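도형 블록

도형 블록은 원기둥, 정육면체, 육각기둥, 삼각기둥, 별, 하트와 같은 단순한 모양을 손에 쥘 수 있는 크기로 만든 작은 입체물이다. 어린이의 놀이와 교육에 쓰이며, 재활 훈련, 수업용 교구, 손동작 연습에도 쓰인다. 쌓기나무와 비슷한 점이 많지만 쌓는 것이 주된 목적이 아니라는 점에서 보통 따로 분류한다. 도형 블록은 하나하나의 모양이 서로 다른 것이 중요하고, 쌓기나무는 같은 모양이 많이 있는 것이 중요하다.

목차
1 명칭
2 역사
3 모양
4 재료
5 색
6 제작
7 판과 바닥
8 사용
9 정리와 보관
10 안전
11 같이 보기

1 명칭

한국어에서는 도형 블록, 모양 블록, 입체 도형 조각이라는 이름이 함께 쓰인다. 학교에서 수학 교구로 쓸 때에는 입체도형 모형이라고 부르는 일이 많다. 이 경우에는 별이나 하트가 들어가지 않고, 각기둥, 각뿔, 원기둥, 원뿔, 구만을 넣는다. 가정에서는 그냥 블록이라고 부르지만, 블록이라고 하면 서로 끼워서 조립하는 장난감을 먼저 생각하는 사람이 많기 때문에 가게에서는 앞에 도형이나 모양을 붙여서 구별한다.

모양 맞추기 상자에 딸린 조각도 도형 블록의 한 종류이다. 이 글에서는 상자가 있는 것과 상자가 없는 것을 모두 다룬다. 다만 납작한 판 모양의 조각(칠교, 패턴 조각 등)은 다루지 않는다. 납작한 조각은 위에서 본 윤곽만 의미가 있고 높이는 의미가 없다. 도형 블록은 높이도 모양의 일부로 본다.

2 역사

나무를 깎아서 만든 단순한 입체를 어린이에게 주는 습관은 오래되었다. 목수의 집에서는 자르고 남은 나무토막이 그대로 장난감이 되었을 것이다. 교육의 도구로 정리된 것은 19세기의 유럽이다. 유치원 교육이 퍼지면서 공, 정육면체, 원기둥을 한 벌로 하여 어린이에게 차례로 보여 주는 방법이 알려졌다. 이때의 생각은 굴러가는 것, 굴러가지 않는 것, 세우면 서고 눕히면 굴러가는 것을 손으로 비교하게 하는 것이었다. 지금의 도형 블록 가운데에도 원기둥과 정육면체가 거의 반드시 들어가는 것은 이 영향이 남은 것으로 보는 의견이 있다.

20세기에 들어와 플라스틱 사출 제품이 나오자 값이 내려가고 색이 선명해졌다. 별과 하트가 기본 모양에 들어간 것도 이 시기 이후라고 생각된다. 나무로 별을 깎는 것은 손이 많이 가지만, 틀에 넣어 만드는 경우에는 정육면체나 별이나 드는 수고가 크게 다르지 않다.

그 뒤에 가정용 3D 프린터가 보급되면서 필요한 모양을 필요한 만큼만 만드는 사람이 늘었다. 목공 교사 오두오르 냐가(Oduor Nyaga)는 나무 블록과 출력 블록을 같은 치수로 만들어 수업에서 함께 쓰는 방법을 정리하였고, 그 자료는 2010년 6월 30일에 처음 배포되었다. 그의 자료에서는 블록의 모양보다 치수를 맞추는 일이 더 자세히 설명되어 있다. 모든 조각의 높이를 같게 하면 섞어 놓았을 때 보기에 좋고, 상자의 깊이를 정하기도 쉽다고 적었다. 그러나 높이를 다르게 해야 손이 배운다는 반대 의견도 있으며, 이 문제는 지금도 만드는 사람에 따라 다르다.

3 모양

자주 쓰이는 모양은 다음과 같다.

정육면체
여섯 면이 모두 정사각형이다. 어느 면으로 놓아도 같은 높이가 되고, 굴러가지 않는다. 집기 쉬운 모양이지만 모서리 쪽으로 비스듬히 잡으면 손가락 사이에서 돌아간다. 처음 배우는 어린이는 마주 보는 두 면을 찾는 데에 시간이 걸린다.

원기둥
세우면 안정되고 눕히면 구른다. 옆면을 어느 방향에서 잡아도 폭이 같으므로 세워 놓은 상태에서는 잡는 방향을 생각하지 않아도 된다. 눕혀 놓은 상태에서는 손가락이 닿기만 해도 움직인다. 상이 조금만 기울어도 바닥으로 떨어지는 것은 대부분 이 조각이다.

육각기둥
정육면체와 원기둥의 중간과 같은 성격이 있다. 마주 보는 옆면이 세 쌍 있어서 잡을 수 있는 방향이 많다. 작은 어린이는 육각기둥과 원기둥을 눈으로는 구별하지 못하고 만져서 구별하는 경우가 있다. 반대로 어른은 눈으로 먼저 구별하고 만지지 않는다.

삼각기둥
마주 보는 평행한 옆면이 없다. 그래서 세워 놓고 옆을 잡으면 한쪽 손가락은 면에, 다른 쪽 손가락은 모서리에 닿는다. 두 삼각형 면을 양쪽에서 잡으면 안정된다. 옆으로 눕히면 지붕의 모양이 되며, 집을 만드는 놀이에서는 이 상태로 쓴다.

별
보통 뾰족한 끝이 다섯 개이다. 오목한 부분이 있어서 손가락이 그 안으로 들어가면 단단히 잡힌다. 끝과 끝을 잡으려고 하면 빠지기 쉽다. 끝부분이 얇으면 쉽게 닳거나 부러지므로 끝을 조금 둥글게 만든다.

하트
둥근 부분이 둘이고 뾰족한 부분이 하나이다. 좌우는 대칭이지만 위아래는 대칭이 아니어서 방향을 가르칠 때에 쓴다. "뾰족한 쪽을 나에게 향하게 놓아라"와 같은 말을 이해하는지 확인하기에 좋다.

이 밖에 반원기둥, 십자, 타원기둥, 초승달 모양이 있다. 구는 도형으로서는 기본이지만 판 위에 놓아둘 수 없어서 빼는 경우가 많다. 구를 넣는 경우에는 받침 고리를 같이 넣는다.

4 재료

나무
너도밤나무와 단풍나무가 많이 쓰인다. 결이 곱고 단단하며 모서리가 잘 부서지지 않는다. 소나무는 가볍고 싸지만 손톱자국이 남는다. 나무 블록은 판 위에 놓을 때의 소리가 좋다고 하는 사람이 많다. 습기가 많은 계절에는 조금 부풀어서, 구멍에 맞추는 종류는 구멍에 들어가지 않게 되는 일이 있다. 치수에 여유를 두지 않은 제품에서 이런 불편이 생긴다.

플라스틱
사출 제품은 표면이 매끄럽고 씻기 쉽다. 속이 비어 있는 것은 아주 가볍다. 3D 프린터로 출력한 것은 층을 쌓아서 만들기 때문에 표면에 가는 줄이 남는다. 이 줄은 결점으로 보는 사람도 있고, 손가락이 미끄러지지 않아서 좋다고 보는 사람도 있다. 원기둥의 윗면에 둥근 줄이 여러 겹으로 나타나는 것은 노즐이 둘레를 따라서 움직인 자국이다.

고무와 스펀지
아주 어린 아이가 쓰는 것이다. 떨어져도 소리가 작다. 그러나 누르면 모양이 변하므로 모양을 배우는 목적에는 적당하지 않다고 하는 교사도 있다.

금속과 돌
장식용이나 감각 훈련용으로 드물게 있다. 무게의 차이를 느끼게 하는 목적이며, 어린이에게는 어른이 옆에 있을 때에만 준다.

5 색

한 벌의 색은 대체로 빨강, 파랑, 노랑, 초록의 네 가지이다. 색을 정하는 방법은 크게 둘로 나뉜다. 첫째는 모양마다 색을 하나씩 정하는 방법이다. 이 방법에서는 어린이가 모양을 보지 않고 색만 보고 답할 수 있으므로, 모양을 배웠는지 확인하기 어렵다. 둘째는 모양과 색을 서로 관계없게 섞는 방법이다. 이 방법에서는 같은 색의 다른 모양이 여러 개 있어서 "노란 것"이라고만 말하면 하나로 정해지지 않는다. 말로 지시하는 놀이에는 둘째 방법이 알맞다.

색을 칠하지 않은 나무 블록만 쓰는 학교도 있다. 색이 없으면 모양의 이름을 말할 수밖에 없다. 다만 색이 없는 블록은 밝은 나무판 위에서 잘 보이지 않는다는 불편이 있다.

색을 구별하기 어려운 사람을 위해서는 빨강과 초록의 밝기를 다르게 한다. 밝기만 달라도 많은 경우에 구별할 수 있다.

6 제작

나무로 만드는 경우에는 먼저 긴 막대를 만들고 그것을 같은 길이로 자른다. 정육면체, 육각기둥, 삼각기둥, 원기둥은 모두 막대에서 자를 수 있다. 별과 하트는 두꺼운 판에 그림을 그리고 실톱으로 오려 낸다. 오목한 곳은 사포를 작은 막대에 감아서 다듬는다. 마지막에 모서리를 전부 가볍게 갈아 낸다. 갈아 내는 양이 조각마다 다르면 한 벌로 보이지 않으므로, 같은 사포로 같은 횟수를 가는 것이 좋다.

출력으로 만드는 경우에는 조각을 세운 상태로, 즉 윤곽이 바닥에 닿는 방향으로 뽑는다. 이 방향에서는 받침이 필요하지 않다. 삼각기둥도 삼각형 면을 바닥에 두고 뽑는 것이 깨끗하다. 층의 두께를 얇게 하면 표면이 고와지지만 시간이 오래 걸린다. 바닥에 닿은 면의 둘레가 조금 넓게 퍼지는 일이 있는데, 칼로 얇게 깎아 내면 된다. 깎지 않으면 세웠을 때 흔들릴 수 있다.

치수는 쓰는 사람의 손에 맞춘다. 어린이용이라고 해서 작게 만들면 오히려 잡기 어렵고 삼킬 위험도 생긴다.

7 판과 바닥

도형 블록을 쓸 때에는 블록만큼 바닥이 중요하다. 이불이나 두꺼운 양탄자 위에서는 조각이 서지 않는다. 유리 위에서는 잘 미끄러지고 소리가 크다. 그래서 평평한 나무판을 하나 준비하여 그 위에서만 쓰는 방법이 널리 퍼져 있다. 판의 끝이 놀이의 경계가 되므로 조각이 사방으로 퍼지지 않고, 끝난 뒤에는 판을 그대로 들어서 옮길 수 있다.

판의 나무로는 색이 밝고 결이 조용한 것을 고른다. 단풍나무는 이 조건에 맞는다. 결이 소용돌이처럼 흐르는 부분이나 옹이가 있는 판도 쓸 수 있으며, 조각의 색이 진하면 보는 데에 문제가 없다. 무늬가 강한 판은 어린이가 무늬를 보느라 조각을 늦게 찾는다고 하는 교사도 있으나, 확인된 것은 아니다.

작업대 위에서 쓸 때에는 판을 그 위에 그대로 얹는다. 구멍이 줄지어 뚫린 작업대에서는 조각의 바닥이 구멍에 걸려서 기울어질 수 있으므로 판을 얹는 것이 특히 유용하다. 판이 움직이면 밑에 얇은 고무를 깐다. 작업대의 색이 판의 색과 뚜렷이 다르면 판의 경계가 잘 보여서 편리하다.
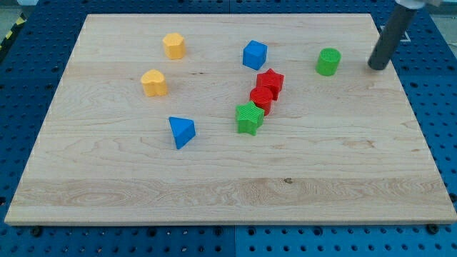
조각을 판 위에 놓는 방법에도 몇 가지가 있다. 줄을 맞추어 놓으면 이름을 차례로 말하는 연습에 맞고, 흩어 놓으면 찾는 연습에 맞다. 흩어 놓을 때에는 몇 개를 서로 가까이 두고 나머지는 멀리 두면 어려운 정도가 섞인다. 가까이 붙은 조각은 손가락이 들어갈 자리가 좁아서, 옆의 것을 건드리지 않고 하나만 집는 것이 하나의 과제가 된다. 세워 두는 조각과 눕혀 두는 조각을 섞는 것도 같은 이유로 권한다.

8 사용

분류 놀이
같은 색끼리 모으고, 다음에는 같은 모양끼리 모은다. 기준을 바꾸는 것이 이 놀이의 핵심이다. 세 살쯤의 어린이는 처음의 기준을 바꾸지 못하고 계속 색으로 모으는 일이 많다. 이것은 잘못이 아니므로 고쳐 주지 않고 기다린다.

만져서 알기
주머니에 조각을 넣고 손만 넣어서 이름을 말한다. 별과 하트는 빨리 알고, 육각기둥은 늦게 안다. 주머니는 두꺼운 천이 좋다. 얇은 천은 겉에서 모양이 보인다.

말로 옮기기
두 사람이 마주 앉아 한 사람은 말하고 한 사람은 옮긴다. 마주 앉으면 왼쪽과 오른쪽이 반대가 되므로 처음에는 나란히 앉는 것이 낫다. 외국어 수업에서도 이 방법을 쓰는데, 위치를 나타내는 말을 배우는 데에 도움이 된다.

본뜨기
조각을 종이 위에 놓고 연필로 둘레를 그린다. 삼각기둥을 세웠을 때와 눕혔을 때 나오는 그림이 다르다는 것을 여기에서 배운다. 원기둥을 눕혀서 그리려고 하는 어린이도 있는데, 조각이 굴러서 잘되지 않는다.

손의 훈련
손을 다친 사람이나 손의 힘이 약해진 노인이 조각을 집어서 옮기는 연습을 한다. 이때에는 전문가의 지도를 받는다. 조각의 순서는 잡기 쉬운 원기둥에서 시작하여 별이나 삼각기둥으로 가는 것이 보통이다.

9 정리와 보관

보관에는 뚜껑이 있는 얕은 상자가 적당하다. 깊은 상자는 밑에 있는 조각을 찾기 위해 모두 쏟게 된다. 상자의 바닥에 각 조각의 윤곽을 그려 두면 빠진 조각을 바로 알 수 있고, 정리도 놀이의 일부가 된다. 천 주머니는 가볍지만 별의 끝이 서로 부딪쳐서 닳는다.

나무 조각은 물에 담그지 않고 물기를 꼭 짠 천으로 닦는다. 닦은 뒤에는 바람이 통하는 곳에서 말린다. 출력한 플라스틱 조각은 미지근한 물과 부드러운 솔로 씻는다. 줄 사이에 때가 끼기 쉬우므로 줄의 방향을 따라서 문지른다. 뜨거운 물은 재료에 따라 모양이 변하게 하므로 쓰지 않는다. 여름에 자동차 안에 두는 것도 같은 이유로 피한다.

잃어버린 조각은 같은 색의 재료로 다시 만들 수 있으나, 오래된 조각은 색이 바래서 새것과 차이가 난다. 한 벌을 오래 쓸 생각이면 처음부터 여분을 만들어서 함께 쓰고 번갈아 바꾸는 방법이 있다.

10 안전

세 살 미만의 어린이에게는 입에 완전히 들어가는 크기의 조각을 주지 않는다. 끝이 날카로운 별, 칠이 벗겨진 조각, 금이 간 조각은 쓰지 않는다. 집에서 출력한 조각은 표면의 줄 사이를 완전히 씻기가 어려우므로 입에 넣는 나이의 어린이에게는 적당하지 않다. 나무 조각에 칠을 할 때에는 장난감에 쓸 수 있다고 표시된 칠을 쓰고, 완전히 마른 뒤에 준다.

판도 확인할 필요가 있다. 모서리가 날카로운 판은 조각보다 위험할 수 있다. 판의 앞쪽은 손목이 닿는 곳이므로 특히 잘 다듬는다. 판을 탁자 끝 밖으로 나오게 두지 않는다.

11 같이 보기

쌓기나무
모양 맞추기 상자
칠교
입체도형
실톱 공예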